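Kistum Compact Oven -- Installation and Care Guide
Section 4: Placing the oven and first use

4.1 Before you start

Read this section through once before you plug the oven in. Keep the packing until you have finished the first heating, in case the oven has to go back.

The box should contain the oven, the wire rack, the baking tray, the crumb tray and the tray handle. The crumb tray is already fitted under the lower heating elements. If the oven was bought from the Herkberg or Plinau outlet stores, the tray handle may be packed separately in a paper sleeve.

4.2 Choosing a place

1. Pick a flat, level worktop that can take the weight of the oven with a full tray inside. Stone, tile and solid wood are all suitable. Thin plastic-coated tops may mark under the feet, so put a heatproof board underneath.

2. Leave a gap of at least 6 cm on each side and at the back. Leave 30 cm clear above the top panel. Do not fit the oven inside a closed cupboard.

3. Check that the door can open all the way. It drops forward and lies flat, and it needs clear worktop in front of it. An oven pushed too near the front edge will have its door hanging over the drawers below.

4. Keep the mains lead away from the top and sides of the oven. It must not pass behind the back panel where the vents are.

Note: The oven has four feet. The two rear feet are fixed. The two front feet can be turned by hand to take up a small slope.

4.3 Connecting to the mains

Plug the oven straight into an earthed wall socket. Do not use an extension lead or a travel adaptor. Do not run a kettle or another heating appliance from the same double socket while the oven is on.

If the plug or lead is damaged, stop using the oven and contact the service desk. Leads for the Padilla model look the same but are rated lower and must not be used as a replacement.

4.4 First heating

The heating elements are coated with a thin film of oil at the factory. This has to be burnt off before any food goes in.

1. Take out the rack, the baking tray and all card and tape.
2. Wash the rack and tray in warm soapy water and dry them well.
3. Wipe the inside with a damp cloth. Leave the door open until the inside is dry.
4. Close the door, set the function dial to top and bottom heat and turn the temperature dial to its highest setting.
5. Set the timer to 30 minutes and open a window.
6. When the timer rings, turn both dials to zero and let the oven cool with the door shut.

Some smoke and a smell of hot metal are normal during the first heating. If there is still smoke after a second heating, unplug the oven -- do not try a third.

4.5 Door and top panel

The door is held by a sprung hinge on each side. Lower it with the handle until it stops. Do not let it fall the last part of the way, and do not rest dishes on the glass.

CAUTION: The top panel and the glass get very hot. Remove cloths, paper and plastic from the oven before switching on, and keep them off until it has cooled.

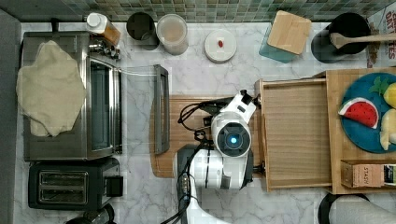
Fig. 4-2. Door fully open. Take any cloth off the top before heating.

4.6 Emptying the crumb tray

Empty the crumb tray after every few uses, and always after toasting.

1. Unplug the oven and let it cool fully.
2. Open the door and slide the crumb tray towards you.
3. Tip out the crumbs and wipe the tray. Baked-on fat can be soaked off in warm water.
4. Dry the tray and slide it back until it clicks.

Do not line the crumb tray with foil.

Guide revised 20 November 2024. Replaces the February issue.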